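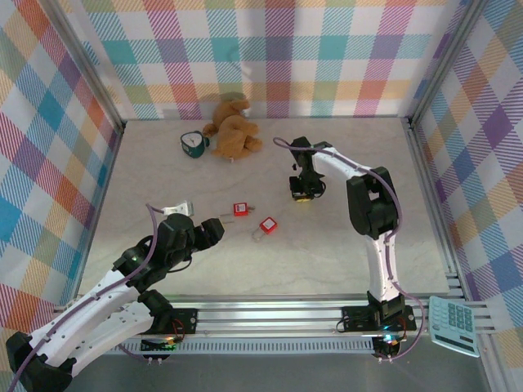 Udorholm opens padlock and small goods library in August

Udorholm, the household lending service, will open a new small goods library in August, with padlocks, alarm clocks and soft toys among the first items on the shelves. Members will be able to borrow up to 16 items at a time and keep them for 2 months.

The new library will start with 1000 items. A further 1000 will be added over the winter, bringing the total to 2000. Most have been given by local households, and the rest were bought with a grant from the Pirzada Fund.

Kimutai Bakilana, who runs the service, said the idea came from requests at the front desk.

"People were coming in for ladders and drills and then asking if we had a padlock for the shed, or a clock for a visitor's room," he said. "These are small things that you need for a few weeks. We had none to lend, so we started putting some by."

Padlocks will be lent with a key. Anyone who loses a key is asked to bring the lock back as it is, and a replacement will be issued from the desk. Combination locks are not part of the first batch but may be added later.

Clocks will go out with a fresh battery where one is needed. Soft toys are meant mainly for families with children staying for a short time – foster carers, grandparents and host families – and can be kept for good if a child has grown fond of one. 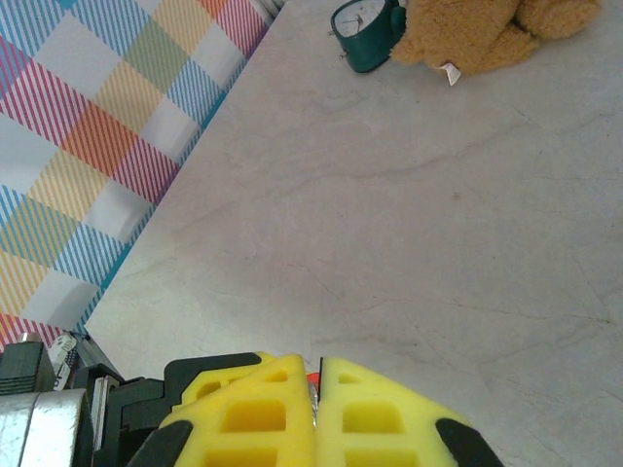
Pale tabletop with fine darker veining, beside plaid fabric.

Each item will have its own record, kept by Nassoro Owino and Subira Langat. The record gives the item's colour, its condition and the shelf it belongs on. Padlocks are listed by body colour and size, and clocks by the colour of the case.

"We tried listing things by maker and it was no use to anyone," said Subira Langat. "If somebody rings up, they say they want the red lock they had last time. So that is how we list it."

Returned goods will be checked before they go back on the shelf. Soft toys are washed and dried, clocks are set to the right time, and padlocks are opened and closed with their keys. Goods that fail the check will be put aside for repair.
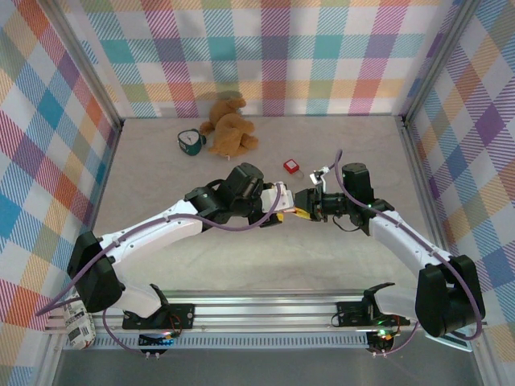

A tan teddy bear and a teal alarm clock towards the back of the table.

Members of the existing tool library do not need to join again. New members can sign up at the front desk with proof of address. The desk will be open from 10am to 4pm, with returns taken until 4.30pm.

Households with small goods to give should speak to Njoroge Mohamedi at the desk before bringing them in. Padlocks without keys cannot be accepted.

Press contact: Dennis Nyaga, Udorholm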